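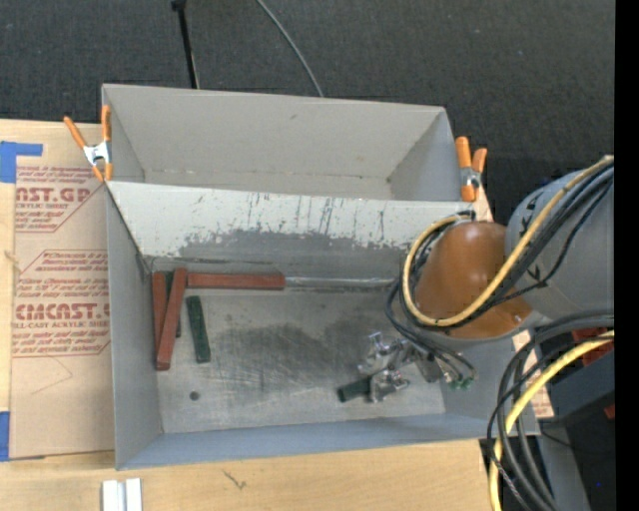
Gripper on a green block, with a red one lying along the foot of the divider.

Arm trips a protective stop when picking next to the bin divider

Posted in Vunau Community Help > Arms and Grippers

Ye-ji Pyo
Bin picking setup with a Citer controller and a Menon two-finger gripper. The arm takes blocks out of the large side of a divided metal bin and puts them in the narrow side. Blocks out in the open part of the floor are fine. When a block is lying flat along the foot of the divider, the arm goes down, the gripper closes, and on the lift I get a protective stop with the message "unexpected force on tool." The block usually falls back in.

It started Tuesday. Before that we had almost 900 picks on the same program with only a few stops, all of them my fault for leaving a block on the rim.

The divider slopes, and the coating on it is coming off along the lower part, with a lot of thin scratches higher up. I assumed the scratches were from blocks sliding down, but now I'm not sure. The bin is clamped at both ends of the divider.

Things I tried:
Raised the force limit from 7 to the next step up. Fewer stops, but there was a scraping noise, so I put it back.
Ran the tool calibration again. No change.
Lowered the approach speed to 100 mm/s. It still stops, only later.

Is this a bad force sensor? Grelbridge quoted me a replacement and I'd like to be sure before I order it.

marsh_lane_tom
Probably the sensor. Ours drifted and did the same kind of thing. Swap it and see.

D. Okereke-Lunt
I would hold off on the sensor. If it had drifted I'd expect stops in the open part of the bin too, and you say those picks are fine.

I'd look at two things.

First, the cables. In your picture there's a yellow cable looping around the left side of the orange section and reaching as far as the top of the divider, and black ones drooping toward the gripper. When the tool goes down close to the divider, that slack can catch on the edge. On the way down it just pushes aside. On the way up it pulls, and the controller sees that as force on the tool. To check, put the arm in manual, jog to the pick pose by the divider, and go up slowly while someone watches the loop. Keep your hands out of the bin and keep the enabling switch in your hand, not on the table.

Second, the lift direction. If your program lifts straight up from a block at the foot of a sloped panel, a finger or the block can drag on the slope the whole way. Add a waypoint that moves away from the divider first, then lifts. 30 mm was enough on mine, but my divider is steeper.

Leave the force limit where it was. The scraping noise after you raised it is a good reason to stop there.

Ye-ji Pyo
Did the manual jog. The loop catches on the top edge of the divider when I lift from the left half. From the right half it clears. I had re-dressed the cables on Monday evening after changing a connector and left more slack than before, so that fits.

Strapped the slack back along the arm and added the sideways waypoint. It has run since lunch without a stop. I'll leave it going toward 2000 cycles before I call it fixed. Sensor not ordered.

pelletier_b
Check the strapping with the wrist turned all the way in both directions before you leave it running alone. If it's too tight there you'll pull the connector, and the fault text is the same one.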